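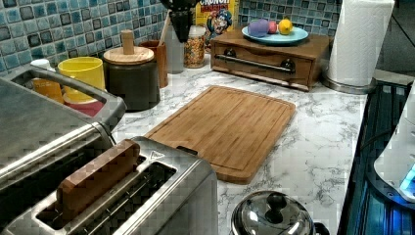

Session 4: Heat and How It Moves
Everyday Physics, evening course, Wullthorpe Hall
Notes by Urszula Śliwiński

Last time we got as far as temperature and stopped just before the good part. Tonight is the good part! Heat goes from warmer things to cooler things, and it has three ways of getting there.

Conduction. Particles jostle their neighbors, and the jostling spreads. Metals are great at it (free electrons do most of the carrying), wood is poor at it. Touch a steel spoon and a wooden spoon that have sat in the same drawer all night. The steel feels colder, yet a thermometer reads the same for both. Your hand is sensing how fast it loses heat, and I still find that delightful after years of teaching it.

Convection. Warm air or water expands, gets less dense and rises, and cooler stuff slides in underneath. Think of soup starting to roll in the pot, or sea breezes. Mimoza Ristić brought up chimneys last week, and yes, same idea, we'll do the sketch on the board.

Radiation. No material needed at all. The sun warms your face across empty space. Glowing wires in a toaster brown bread mostly this way, which is why the side facing the wires darkens first.

Worked problem
A heater rated at 200 watts runs for 47 seconds. How much energy does it use?
Energy = power x time = 200 x 47 = 9400 joules.
Keep the units in every line, please. It saves so much grief later.

To try at home
Put an ice cube on a metal pan and another on a wooden board. Write down your guess before you start, then time them both. Bring your numbers, messy ones too!

Reading: Czerwiński, chapter 11, up to the part on insulation. Skip the boxed section on entropy for now, we'll need a whole evening for that one.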